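Saturday, 9:40 in the morning, basement room, building quiet

Back on the crystals. I had promised myself a weekend off from them, and I lasted until breakfast.

For whoever reads this after me: the job is to bring the old Plimus oscillator set back to something like working order for the display case upstairs, using original quartz where the original quartz will cooperate. So far it has cooperated about as well as a cat in a bath. The set has 8 crystal positions. We have more crystals than positions, which sounds like wealth until you measure them.

Started with the bars in the Clodine tin. Wiped each one with alcohol, let it sit, put it in the spring holder, swept it slowly with the signal generator and watched the meter for the dip. The first gave a clean dip, sharp enough that I went past it twice before I believed in it. The second gave a dip so broad you could park in it. The third gave nothing, and then gave something when I leaned on the bench, and then nothing again. I leaned on the bench for quite a while before admitting that I was measuring the bench.

The trouble is the holder. Springs are tired and the upper plate sits crooked, so pressure lands on one corner of the bar. A quartz bar wants to be held as if you weren't sure you were allowed to touch it. Shimmed the plate with a sliver of brass, cut too thick, cut again, dropped it on the floor, cut a third one. Third one is in there now. Please leave it alone.

With the shim in, the second crystal improved a lot. Third crystal still dead. Went over it with the hand lens and found a hairline running in from one edge, so it goes in the envelope marked NO. I notice the envelope marked NO is getting hard to close.

11:15. Temperature check. Left the good crystal running and opened the window for ten minutes, then shut it. The frequency wandered down and then came back most of the way, in no hurry. Expected, given a cut this early; the people who made it knew it drifted and put up with it or built an oven. Our set had an oven once. There are four screw holes and a scorch mark where it used to be.

Spent the next hour on the history side, meaning the MacLeish folder. It is supposed to be in date order. It is in the order in which somebody picked it up off a floor. Found the maker's sheet for the holder, which gives the plate gap and then, in pencil, a different plate gap. I tried both. Pencil wins.

Also in the folder is a typed note claiming that the quartz came from a piece bought in 1896. I would love this to be true. The paper is much later than that, the typist doesn't say how they know, and the same note spells "piezo" two different ways in one line. Putting it down as "said to be" on the label draft. If the label goes up without "said to be" I will come upstairs with a pen.

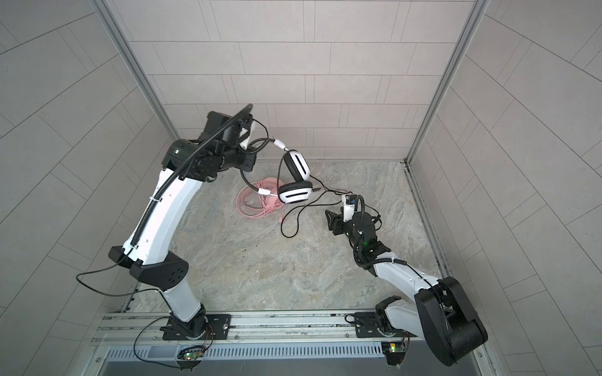
12:50. Back to holders, and the question of what to mount the new one on. The old set was screwed straight to a pine board, and pine moves with the weather, which is a bad quality in something that is supposed to keep a frequency. I want a base that stays flat and lets me slide the holder along until the leads are as short as they can be, then lock it. A length of grooved aluminum extrusion would do it, the same sort of rail the two arms are bolted to, with a black mounting plate under each one. Ours can be far shorter and a good deal less heroic. A quartz bar weighs next to nothing and has never tried to pick anything up. If I put a thin cork pad under the plate it should also take care of the bench problem, or at any rate give me something new to blame.

Does it spoil the look of the thing? Somewhat. The plan is to hide the rail behind the front panel, where visitors won't see it and I will know.

2:30. Silvering. Two bars have lost most of their plating at the corners. Tried the Skinex conductive paint on one of the NO crystals first, as practice. Goes on well, dries dull, comes off on the thumb. Second coat was better. The thumb is still silver. Measured the coated crystal for the fun of it and it was just as dead as before, only shinier.

Ran the good crystal into the rebuilt amplifier stage at last. It started on the third try, after I swapped the feedback lead end for end and apologized to it. Output is low, with a buzz on it that goes away if the desk lamp is off. So the lamp is off, and I am writing this by the light of the meter.

Log sheet 714 has the readings. Ignore the top 10 lines, which were taken before the shim and describe the bench.

To do:
cut the rail and deburr it, then find the cork
new springs for the upper plate, softer ones
ask upstairs how deep the display case is, inside, with the door shut
find the other lamp
larger envelope for NO

3:45. One more sweep on the second crystal before packing up. Dip is still there, same place on the dial. Leaving the power on low overnight with the cover down, so don't pull the plug by the sink.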